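What I got wrong in the equipment budget

I said last January that I'd write up how the spending plan for our small robotics room worked out. It has taken me longer than I meant, mostly because the plan kept changing and I didn't want to post numbers that would be out of date by the end of the month.

For anyone new to this blog, we are a small team in a rented room, collecting handling data with hand-held grippers and, later on, putting what we learn onto an arm. The project is called Galport. The money comes in one lump and has to last the year. I do the ordering, which was not in my job description when I joined.

The first version of the budget was a spreadsheet with 42 lines. I was quite proud of it. It had the grippers, the cameras, the tracking markers, two workstations and a line for the arm, with a quote attached to each. What it left out was nearly everything that makes a room usable. I had no line for tables, none for extension leads, and none for storage boxes or spare cables. I had put "misc." at the bottom with a small sum next to it, and the sum was gone in the second week.

So the first lesson is a dull one. Before asking for quotes, walk through a working day and write down each thing you touch. Where do you put the gripper down between runs? What does the charger plug into, and how far is that from the wall? I did this in the end, after the money had started going out, and it added 39 items. Most were cheap. Together they came to more than a workstation.

The second lesson was about buying in pairs. Our work is mostly two-handed, so a gripper on its own is not much use. I had budgeted for 2 pairs on the grounds that one could be in use while the other was being fixed. Then the supplier, Vrettos, offered a discount if we took 4 pairs, and I said no to save money. I still think that was right for the grippers. It was wrong for the finger pads, which are the part that wears. I should have spent some of the saving on a box of those at the start, when they could have come in the same parcel. Ordered separately, they cost us a second delivery charge and a fair wait.

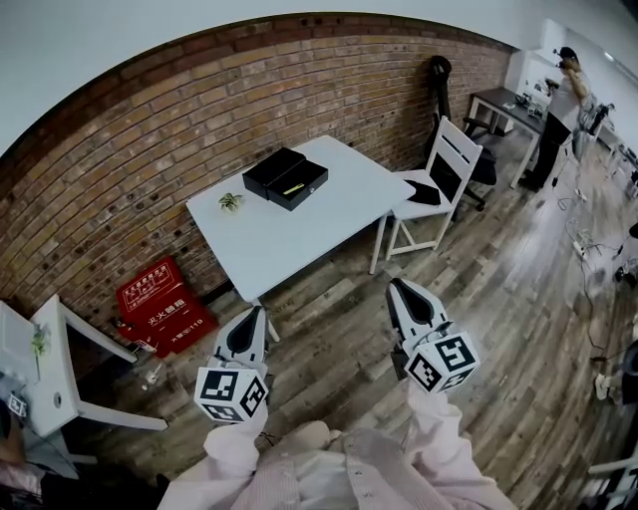 Furniture was the part I enjoyed most, to my surprise. We looked at proper lab benches and the price was silly. A plain table does the same job if it doesn't wobble, and it can be moved when you want a different layout. The same goes for chairs. The objects we handle also need hardly any money. Boxes with lids are very good value for this kind of work -- you get opening, closing, lifting and pushing out of one cheap thing -- and I would buy more of them in different sizes before I bought anything clever.

I would not save money on power and cables. Ours have grown a bit at a time and it shows. If I were starting again I'd pay for floor covers and a few more sockets before any kit arrived, and I'd put it down as its own line so that it couldn't be raided for something more exciting.

Software I'll keep short. We took a yearly licence from Nalloteck for keeping the recordings in order. The monthly plan would have been the better choice. For the first stretch we had hardly anything to store, and we were paying for space we weren't using. Disks went the other way. I bought too few, then bought more in a hurry at a worse price.

The arm is the big one, and we haven't ordered it. It was meant to come early and I kept pushing it back. Part of that was nerves about the cost. The rest was that we were getting on fine with the hand-held grippers, and each week of using them told us something about what the arm would need to reach and lift. My first quote, from Lorkovum, was for a longer arm than I now think we need. Had I signed it straight away we'd have spent a large part of the year's money on reach we had no use for. The revised quote is for the shorter model with a stand included. I'm waiting to hear whether the stand can be bolted to a table or needs fixing to the floor, as the second would mean a talk with the landlord.

For next year I've split the sheet into three parts: things we can't work without, things that wear out, and things we'd like. The middle part is the new one, and it's the one I'm still filling in. So far it has finger pads, tape, printed markers, batteries and cables. If you run a similar room and something on your own list of worn-out bits isn't there, please leave it in the comments, as I have to send the sheet off before the end of the month.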